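Illside grasp rehearsal

Illside grasp rehearsal, usually shortened to Illside, is a method for training robot arms on household chores inside a computer simulation before they are let near a household. It was first described in a technical report by the Prulavska robotics group dated June 24, 2019. The method is known for good results with doors and handles, and for a long-running quarrel with bags.

Two views from the simulator, the first of a popcorn bag between the gripper fingers and the second of a microwave handle being held:

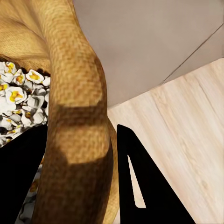
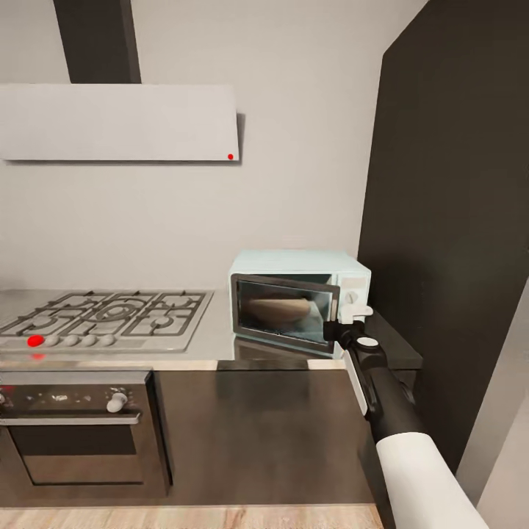

Background

Training a robot on real kitchens is slow and hard on kitchens. Simulation removes the breakage but brings its own trouble, which is that a simulated robot will happily learn to exploit any mistake in the physics. Earlier software from the same group, called Kazemi, produced an arm that opened cabinet doors by leaning on them at an angle the solver could not cope with. The doors opened every time. The trick had no known use outside the program.

Illside was started in April of the previous year as a repair to Kazemi and kept most of its code, including several comments asking future readers not to touch certain lines.

Method

A task is split into short stretches, each ending in a contact: fingers meet handle, bag meets shelf, and so on. The arm practices each stretch alone, starting from slightly different positions, and is scored on how it arrives as well as on whether it arrives. A grasp that depends on one lucky starting position scores badly even if it works.

Each stretch is rehearsed 700 times. The stretches are then joined and the whole task is run 100 times without further learning. The report gives no reason for the first number, and later users have mostly kept it out of politeness.

Camera views are rendered both from near the gripper and from farther back in the room. The close view helps with soft objects, whose folds can hide a finger from any distant camera. The far view helps the arm remember that it is attached to something.

Results

On the popcorn task, which involves a microwave and a paper bag, the report lists 81 successes in 100 joined runs. Failures were not spread evenly. Most came at the bag, which was modeled as a thin sheet that could crease, slide and fold back on itself, and which did all three with some enthusiasm. The microwave handle, being rigid and attached at a known place, caused little difficulty and gets one paragraph.

Criticism

The usual complaint is that the score says more about the simulated bag than about the robot. A follow-up study at Asberg swapped in a stiffer bag and saw the failures nearly vanish, then swapped in a softer one and saw them return with company. The authors of the original report replied that real bags also vary, a point on which both sides agreed without getting any closer.

A second complaint concerns the kitchen, which is the same in every run. Users have since added movable counters and a choice of appliances. The default layout remains the most popular, mainly for ease of comparison with older results.

See also

Kazemi (software)
Deformable object handling
Simulation-to-real transfer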